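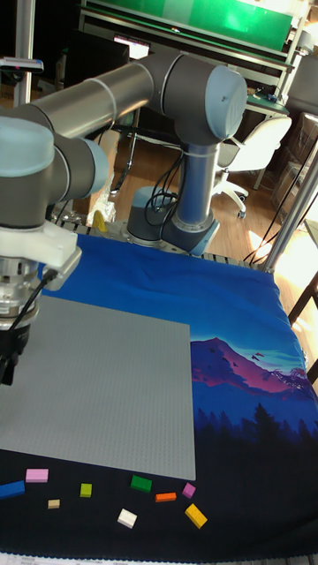

Flundenen Brick Placement Set: data card and equipment plan

Version for the September budget round. Maintained by Violeta Cabral. Purchasing queries go to Leif Torvik.

Summary

The Flundenen set records a single six-axis arm with a fingered gripper placing LEGO bricks on a studded baseplate. It holds 3000 episodes from one workstation. This card describes the set and states what must be bought before a second workstation can be opened.

Contents of the set

Each episode covers one brick, from the first movement of the arm to its return to the start position. Bricks differ in colour and length and are laid out loose on a printed cloth in front of the baseplate. The cloth is changed between sessions. Episodes ended by the operator are kept and marked "stopped".

Equipment required for the second workstation

Arm, six-axis, same model as the first: one. Quotation received from Sanora; delivery is 8 weeks from order.
Gripper and wrist bracket: two, of which one is a spare.
Baseplates, light grey, large: four.
Bricks, mixed: 100 per station, replaced yearly.
Work table with metal uprights for sensors: one, from Onemel.
Printed cloths: six, to be shared by both stations.

Items not to be charged to this budget

Desks, monitors and office chairs are supplied by the department. Cable trays are covered by the building fund, and a separate request has been made by Kendra Beaudoin.

Planning notes

Fingers are the main recurring cost. The first station wore through two pairs during recording, and the plan allows for four pairs a year at each station. A service agreement for both arms has been offered by Boström; Ottar Boström has confirmed that it may be signed after delivery without loss of cover. Floor space has been measured and room 93 is suitable.

Orders above the departmental limit require the signature of Mali Rosser. Completed forms must reach her office by 9th April.

Known limits

All episodes come from one arm and one room. Lighting was not controlled, and sunlight reaches the floor in part of the set. Users should not assume that results will carry over to other grippers.

Licence

Research use only. Please cite the version number with any published result.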